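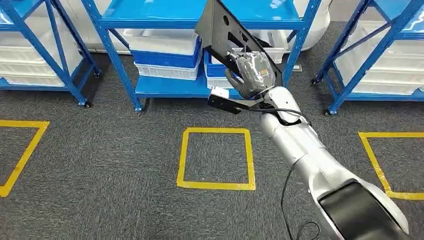

A large black part held upright.

KELTOV, 11 November 2020 – Flumari, the supplier of replacement parts for household appliances, today announced that it will extend its parts guarantee to cover older washing machines, dryers and dishwashers. Under the new terms, customers may order door seals, hinges, control panels and drain pumps for any covered model for 15 years after the model leaves production. The previous limit was ten years.

The extended guarantee applies to 154 models at launch. A full list, arranged by model number, is available from the customer service department and from all participating repair shops. Owners do not need to register, and no proof of purchase is required when ordering. 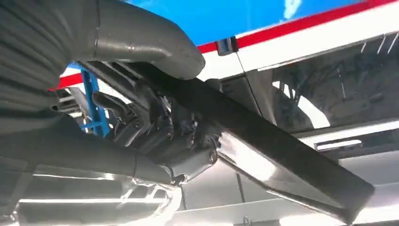

Prices for parts under the guarantee will be fixed once a year, in July, and will be the same for private customers and for independent repairers. Orders placed before noon will leave the Keltov warehouse on the same working day. Orders weighing more than four pounds will be sent by freight carrier, and the delivery charge will be shown before payment.

Flumari has also signed an agreement with Nikolaidis, which publishes repair manuals for the home appliance trade. Printed and downloadable instructions will be supplied free of charge with each door seal and drain pump. Instructions for control panels will follow, as these parts must be matched to the serial number of the machine.
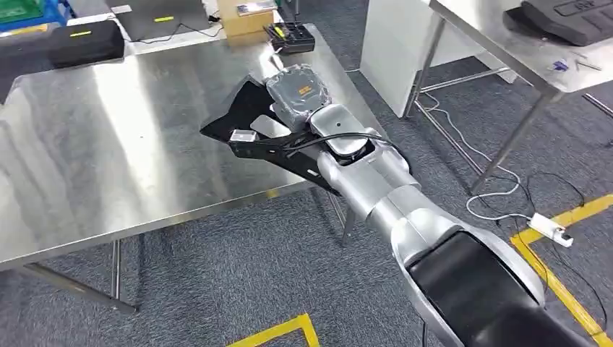
Customers in the Sonau area may collect their orders in person from the company's trade counter. The counter will accept worn parts for recycling, including those bought from other suppliers. Parts containing oil or refrigerant cannot be accepted.

Existing orders are not affected by the change. Customers whose requests were declined under the previous ten-year limit are invited to submit them again through the order form.

About Flumari
Flumari was founded in 2000 and supplies appliance parts to households and 200 independent repair shops. Its head office and main warehouse are in Keltov.

Press inquiries: Flumari Press Office, Keltov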